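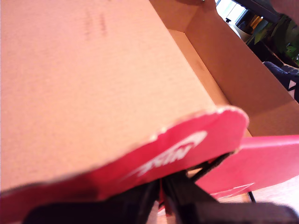 Have you tried entering your elevation again after the firmware update, support wanted to know, and would I please confirm whether the Windeo was reading absolute or relative pressure before the trouble began.

Fair question! And the answer is that I had no idea there were two kinds. I've owned this weather station for three winters and always figured pressure was pressure. So let me put everything in one place, partly for the ticket and partly for whoever else lands on this thread with the same thing.

Ticket 2752
Station: Windeo outdoor sensor, Goreo indoor display, Jonus app on my phone
Location: Hou, up on the ridge, elevation 2373 feet
Problem: barometer way too low, forecast icon stuck on storm, error 721 in the app
Opened: 2020-06-25

What happened first

The Goreo display asked me to update, I said yes (I always say yes, I know), and it restarted itself. When it came back, temperature and humidity looked fine, wind looked fine, and the barometer said 27.44. The local airport had 29.91 at the time. The little forecast picture went straight to the thundercloud and has stayed there through some of the prettiest mornings we've had all year.

The Jonus app was worse. It showed the outdoor numbers for a minute or so, then grayed them out and gave me "721 - station data rejected." I could clear it, it would come right back.

Things I tried before writing in

Took the batteries out of the display, waited ten minutes, put them back. No change.

Swapped the batteries in the outdoor sensor for new ones. It takes four and I used lithium, same brand, same pack. No change, and I got a nice scratch from the rose bush by the pole.

Moved the display away from the microwave, which my neighbor swears by for every electrical problem. No change.

Deleted Jonus and installed it again. This lost me all my saved charts back to December, so please don't do this one. Still 721.

Compared it to the old dial barometer in the hall. The dial agreed with the airport, within a hair, so I quit wondering if the weather was just strange.

What support had me do

Back to that question about elevation. On the Goreo you hold down the SET button until it beeps, and then keep pressing it past the time zone and the rain units until you see ALT. Mine said zero! It had been set right since the day I put it up, so the update must have wiped it, or that's my guess anyway. I held the up button for what felt like half my lunch break until it got to 2373.

A couple of warnings if you're doing this yourself. The display goes in meters if your rain is in millimeters, and there's no unit shown on that screen, only the number. I typed my feet in as meters the first time and ended up with a barometer so high it should've been a desert out there. Also, if you stop pressing buttons for a little while it drops you out of the menu and forgets everything you just did. Have your number ready on a piece of paper.

Then on the next screen it says ABS or REL. Mine was on ABS. Support explained that absolute is the plain air pressure where the station sits, and relative is the same thing corrected to sea level, and that's the one the airport and the TV people give out. So at my height the absolute number is always going to look like a hurricane is coming. Switched it to REL, backed out, and there it was, 29.92. I may have cheered a little.

The storm icon took until the next morning to let go. Support says it looks at several hours of pressure before it changes its mind, so give it a night before you start pushing more buttons.

About the 721

This one was a separate step. Jonus keeps its own copy of your elevation under My Station, then Site Details, and when that doesn't match the display it throws out the readings. Mine still had the right height, and the display had zero, so they were arguing with each other. Once the display was fixed I still had to open Site Details and hit Save without changing anything. The gray numbers came back within a couple of minutes and I haven't seen the code again.

Still open

My old charts. Support is checking whether anything from before the reinstall can be brought back from their end. I'd really like the winter lows if nothing else, I was keeping track of those for my tomato planning.

Also, could somebody please put the unit on the ALT screen? Even one tiny letter would do it. I asked for that to be passed along with the ticket.

Leaving this open until I hear back about the charts. Barometer is good, wind is good, rain gauge is empty and the icon is a sun.

Filed under: Weather Stations > Barometer & Pressure
4 replies | 2 shares
Contact Support | Copyright 2020 Windeo Help Community | Back to top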